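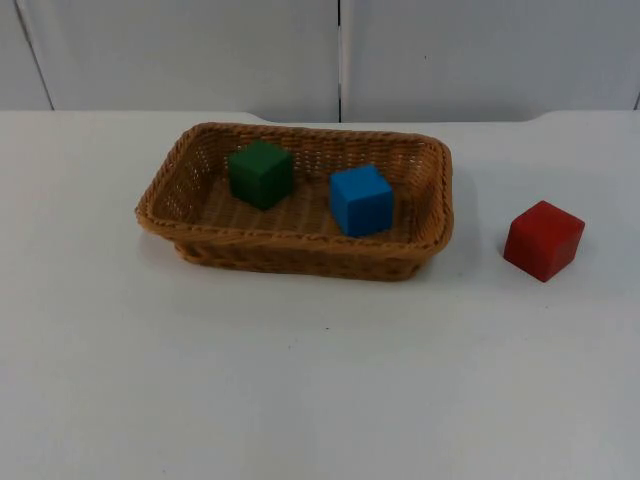
The Order of the Blocks

The result Yichen Shi had been asked to reproduce was a single line in a table. A policy trained on demonstrations in which the blocks went into the basket in random order did better on held-out trials than a policy trained on demonstrations in a fixed order. The difference was small. The Arroyo paper gave it half a paragraph.

She had 3,151 demonstrations from the Wultwood lab, all of them three blocks and one basket, all of them two arms. The task was scored complete when every block was inside the rim and both arms had returned to rest. A block leaning on the rim from outside counted as a failure. There had been a long argument about the leaning block before she was hired, and the outcome was written on a card taped beside the monitor.

Jae-hoon Um ran the evaluation trials. He came in at six in the morning, when the building's ventilation was off, and set the blocks down by hand from a printed sheet of angles. He did not look at which policy was loaded. Shi assigned the policies by a script that named them with strings of letters, and she kept the key on her own machine.

By the middle of June they had 122 trials for each condition. The random-order policy had completed 119. The fixed-order policy had also completed 119.

"So there is no effect," Um said.

"There is no effect on completion."

"That was the claim."

She agreed that it was the claim. She wrote it in the report, under Results, and went home.

The following morning she opened the failures. There were three in each condition and she expected to spend an hour on them. She put the last still from each trial on the screen, then the joint logs beneath. In the fixed-order condition the failures were ordinary. One block dropped behind the basket, one block pushed off the table, one timeout with the left arm holding a block above the weave and not opening.

The random-order failures were all the same. Green in the basket, blue in the basket, red on the table. Both arms had gone back to rest and stayed there until the clock ran out. The logs showed no attempted grasp on the red block and no fault. The policy had reported itself finished.

"It missed it," Um said.

"The detector has it in every one. Confidence is normal."

"Then it saw it and stopped."

"It saw it and the stop output went high. I would not put it more strongly than that."

She went back to the demonstrations. It took her until evening to write the query, because the Wultwood files marked the end of an episode in two different ways depending on which version of the Workance recorder had been running. When the query returned, it returned 2 episodes. In both, the operator had placed green, then blue, brought the arms home, and ended the recording with the red block still out. Both had been marked complete.

Two in 3,151 should not have mattered. She trained the policy again without them. Training took the night. Um ran the sheet again at six, all 122 rows, over several mornings, and the policy completed 122.

He read the number twice and initialed it.

"Who was the operator?" he asked.

The episode headers had a field for that. It held a station number and a shift. She wrote to Wultwood and received a courteous reply from a man at Fotport, who had taken over the archive. The station had been dismantled. He was able to send the operator's notes for the shift, which had been typed into a comment box limited to eighty characters and had never been attached to the data.

There were two notes. The first said: arms home early, red left out, pls discard. The second said: same again, sorry. long day. pls discard.

Shi copied both into an appendix, with the episode numbers. In the main text she changed one sentence. It had said that the random-order policy showed a rare premature termination of unknown origin. She took out the last three words and put in a reference to the appendix, and she moved the completion figures for the retrained policy to their own row so that they would not be read as part of the comparison.

Um asked whether she wanted the fixed-order policy retrained as well, for symmetry. She said yes. He printed another copy of the sheet.

At six the next morning he set the green block down at its angle, then the blue, then the red. He checked the red against the sheet, turned it slightly, and stepped back behind the line. Shi loaded the string of letters and started the clock.

More short fiction
Calibration Weights
The Night Shift at Fotport
A Table of Known Errors
Eleven Kinds of Grease
Minutes of the Tolerance Group
Older stories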